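Teaching Hands to Teach Robots - speaker notes, Gasthorpe student robotics club

Slide 1. Say hi, thank Ryota Hirano for the invite.
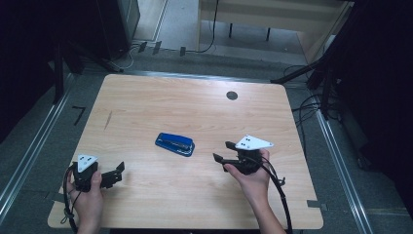 So the club started in June with 17 students and one big question: can we show a robot a desk chore by doing it ourselves, two grippers at a time? I still get excited about this part! Everybody thinks it'll be easy until they try picking up a stapler with somebody else's fingers.

Slide 2. Our goal was 500 demos. We kept 400 - pause here, ask the room why we'd throw any out. (Rushed grabs, mostly, plus a few where two people were giving directions at once.)

Slide 3. Mechthild Bachmann's tip: go slower than feels natural. Huge difference in the Zillstead team's runs.

Slide 4. What's next - handing an object from left to right. Play the clip, then questions.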